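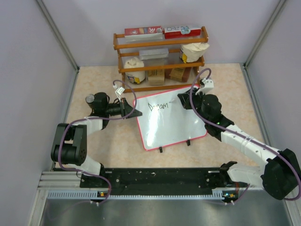
4.2 Comparaison des pinces sur la cellule à deux bras

Je commence par un aveu : au départ, on ne voulait pas écrire cette section. Les pinces, dans notre tête, c'était réglé depuis longtemps, et tout le reste de l'article devait porter sur le contrôleur. Et puis Impi Halonen a remplacé un soir les doigts d'origine par ceux que Plerent venait de nous envoyer, sans toucher au reste, et les courbes ont bougé plus que lors de tous nos réglages du mois de décembre ! Il a bien fallu regarder ça de près.

La cellule est celle de la figure 3 : deux bras montés aux deux bouts d'un même rail noir, face à face, avec une petite étagère en bois au fond. Nous avons comparé 2 jeux de doigts. Le premier, que j'appellerai Curilier (du nom du fournisseur), est rigide et assez étroit au bout. Le second, Plerent, est un peu plus souple et porte un revêtement caoutchouté qui accroche bien le carton. Les moteurs, les caméras et le contrôleur Kudex restent les mêmes d'un bout à l'autre -- même le gain de fermeture, que j'avais très envie de retoucher pour les Plerent et que Hertta Vainio m'a interdit d'approcher.

Figure 3. Cellule de travail avec ses deux bras. Les pinces noires sont l'une vers le bord gauche, l'autre au coin supérieur droit du tableau blanc à bord rouge-rose, qui porte le mot « Dream » ; les emballages sont rangés sur l'étagère du fond.

Les tâches sont au nombre de 13. Il y a des saisies simples (prendre une boîte en carton, la reposer), des saisies d'emballages mous, et une famille de tâches à deux bras où il faut tenir le tableau par les deux côtés et le redresser. Cette dernière famille est de loin ma préférée, parce qu'elle ne pardonne rien : si une pince glisse, l'autre se retrouve à tirer toute seule et le tableau pivote. Au total, nous avons gardé 1016 essais après avoir écarté ceux où la communication avec l'un des bras s'était interrompue. Teemu Saarinen a relu les enregistrements sans savoir quels doigts étaient montés, du moins en principe -- il admet volontiers qu'on reconnaît les Plerent au bruit qu'ils font en se refermant.

Sur les boîtes en carton, je m'attendais à une victoire nette du revêtement souple, et je me suis trompée. Les deux jeux se valent, avec un léger avantage aux Curilier quand la boîte est coincée contre une voisine : leur bout étroit se glisse dans l'interstice, alors que les Plerent poussent tout le rang. Sur les sachets, c'est l'inverse, et l'écart est franc. Les doigts rigides pincent un pli, le pli se défait, et le sachet retombe sur l'étagère. Les souples prennent plus de matière d'un coup et la gardent.

Pour le tableau, c'est plus embrouillé. Les Plerent tiennent mieux la surface lisse, mais leur souplesse laisse un petit jeu que le contrôleur interprète comme un début de glissement. Il resserre, le bras d'en face compense, et on voit apparaître une oscillation lente qui m'a fait perdre une semaine (je soupçonnais la calibration des bases, à tort). Un délai de 300 millisecondes entre la détection et le resserrage la fait disparaître dans presque tous les cas. Nous n'avons pas appliqué ce délai dans les essais comptabilisés ici, pour garder la comparaison honnête ; les essais avec délai sont traités à la section 4.4.

Reste la question des câbles, que Venla Valtonen m'a demandé de ne pas passer sous silence. Sur nos bras, le câble violet forme une boucle au-dessus du poignet, et changer de doigts oblige à le débrancher puis à le refixer. Une boucle un peu plus courte tire sur le poignet en fin de course, et cela suffit à décaler la pince de façon répétable. Nous avons donc refait la calibration après chaque changement. Les écarts entre deux montages du même jeu restent plus petits que ceux entre les deux jeux, sauf pour les saisies de boîtes, où je ne me risquerais pas à désigner un gagnant.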